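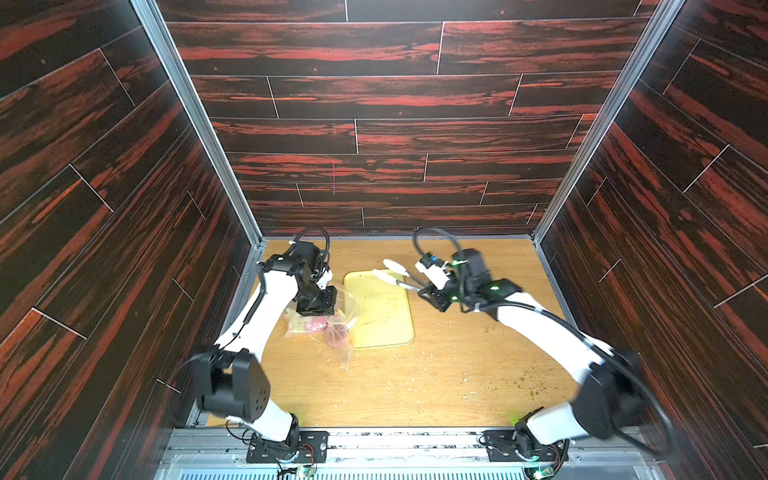 Two white-linked arms in a wood-patterned enclosure, with clear plastic bags beneath the left gripper.

Rajput survey lamp, landing party issue

May 11, 2025
By Vandana Sengar

Hand lamp and short-range sounder carried by landing parties from the survey ship Rajput in Skosbridge. It is seen in the opening episode, when Captain Orme's party goes down to Palunwood, and stays in use until the refit at the end of the second series. After that the crew have the slimmer lamp with the folding handle, and that one has its own page.

The casing is a flat-sided box with a carrying handle on top and a round lens at the front. The left side has a hinged door. Behind it are the sounder dial and the row of keys the crew are often shown pressing. The right side is plain apart from the stencilled number. The back has a socket for the shoulder cable, though the cable is only fitted when somebody is going to be on screen for a while with the lamp at their side. In wide shots it is usually missing.

What it does

In the early scripts it is simply "the lamp". It gives a white beam for walking and a narrow blue beam for sounding, and the operator reads the result from the dial. The dialogue in the cave episode says the sounder can find a hollow behind rock but cannot say how deep the hollow is. Most of the second half of that story depends on this, and the writers kept to it fairly well. The one clear exception is the flooded town story, where the navigator reads off a depth straight away. Some viewers have suggested she was using the ship's equipment by relay. There is a relay key behind the door, so it is possible, but she isn't shown pressing it.

The lamp can also be used as a beacon. The handle is turned sideways and the whole lens flashes. The handle really does turn on the better props, and on the others the shot cuts away just before.

It is never used as a weapon. A line in the tie-in novel about burning through a door with the blue beam has nothing behind it on screen, and we leave it out.

Versions

The close-up lamp was made first. It has a metal handle, a working dial, both beams and a proper hinge on the door. It has the number 1762 stencilled on the right side in dark grey. This is the lamp on the cover of the first annual, although the photograph was printed the wrong way round, so the number appears reversed and the door seems to be on the other side. A good many home-made lamps have been built with the door on the right for that reason.

The general lamps were cast from the close-up lamp. They have the white beam only. The keys are part of the door casting and the door doesn't open. They carry different numbers, and the numbers were repainted between stories without much care, so it isn't safe to identify a lamp by its number alone. Look at the corner nearest the lens. The castings have a slight flat there where the mould was trimmed, and the close-up lamp has a clean rounded corner.

The stunt lamps are soft foam with a painted lens. They are a little larger all round than the others, and the grey is bluer. One is dropped down the stairs in the mutiny story and bounces. It was left in.

There is also a lamp with a yellow handle, seen for a moment on a rack in the Rajput's equipment bay. It has been called a medical version, a training version and a spare. Nothing in the dialogue helps. The handle may just have been a replacement that wasn't painted in time. If anyone has a clear copy of that shot from the first broadcast print we would like to see it, as the colour on the later release has been changed.

The replica

Our replica is of the close-up lamp as it stood during the first series. It was drawn up by Sushil Khurana from measurements of a surviving casting, with the differences corrected from screen. The casting had shrunk slightly, as they do, and the first test shell came out too narrow across the lens. The shell now sold is the second drawing.

It is supplied as a kit or finished. Both use the same parts.

Casing: resin, moulded in two halves, in primer grey
Handle: aluminium, turns and locks for beacon position
Door: separate part, with metal hinge pin
Lens: clear acrylic, frosted on the inner face
Dial: printed card behind a clear window, lit from behind
Beams: white and blue, chosen by the first key
Beacon flash: comes on when the handle is turned
Battery: rechargeable, charged through the shoulder cable socket
Running time: some 18 hours on the dial light alone, a good deal less with the white beam on
Weight: 367 g without the cable
Stencil: 1762 as standard, or left blank

The dial doesn't measure anything. The needle moves when the blue beam is on and drops back when it is turned off, following the movement seen in the cave episode. The relay key is there but isn't connected to anything, and there is space behind it for anyone who wants to add a sound board.

The weight is less than the original's. The metal handle and older batteries made the screen lamp heavy enough that the cast can be seen changing hands with it during long scenes. We did try adding a steel plate to the floor of the casing - it felt right in the hand but pulled on the shoulder cable, and the socket worked loose. The plate has been left out. The fixing points for it are still moulded in, so there is no harm in adding your own weight if you don't plan to wear the lamp.

Building the kit

The kit needs ordinary modelling tools, a small soldering iron and some patience with the hinge. Wash the casing halves in warm water with a drop of washing-up liquid and let them dry fully before doing anything else. Fit the lens before the halves are joined. It won't go in afterwards. The halves are held by eight screws, which are reached from underneath and hidden by the rubber foot, so the case can be opened again to change the battery.

The hinge pin is a tight fit on purpose. Warm the door with a hairdryer and push the pin in from the lens end. If it still won't go, open up the hole in the door a little and leave the hole in the casing alone.

Paint is not included. The original colour was a mid grey with a trace of green, and it photographs differently under nearly every light used on the programme. On Palunwood it looks almost olive. In the ship's corridors it looks like plain grey. The finished replicas are painted to match the casting under daylight, and a painted chip can be sent out on request so that kit builders can mix to it. The inside of the door is matt black. The keys are off-white, apart from the relay key, which is red.

Put the stencil on last, over the grey and under the varnish. The figures sit slightly low on the panel and lean a touch to the right. Sushil has kept the lean on the stencil sheet, so line up the edge of the sheet with the edge of the casing and ignore the figures.

Finished lamps

Finished lamps are built and painted to order in our workshop at Multcombe. They are given light wear along the handle and at the bottom corners, which is how the lamp looks from the second story onwards. Please say when ordering if you would like it clean. Heavier damage, such as the scorched side from the mutiny story, can be done but takes longer, and we ask for a note of the scene you want it matched to.

Shoulder cable

The cable is sold separately. It is black, with a fabric cover, and has the correct flat-sided plug. The other end clips to the shoulder loop of the landing party jacket. It also fits the loop on most jackets made by other people, as long as the loop is stitched down at both ends. The charger lead uses the same plug, and the cable itself carries no power when worn.

Changes to this page

The note on the yellow handle has been rewritten. The earlier text said the rack was in the sick bay, and several readers wrote in to correct it. The running time was tested again in February with the current battery and the figure above is from that test. Lamps sold with the previous battery run for a shorter time, and the new battery will fit them if the foam pad under the old one is taken out.

The section on the ship's fixed sounder has been moved to the page on the Rajput's bridge.

Spares

Lenses, hinge pins, dial cards and rubber feet are kept in stock and can be bought singly. Handles are made in batches with the kits and may have to be waited for. We don't sell the door or the casing halves separately, but if a part arrives damaged let us know which one and it will be replaced. The stencil sheet can be reused if it is wiped before the paint dries.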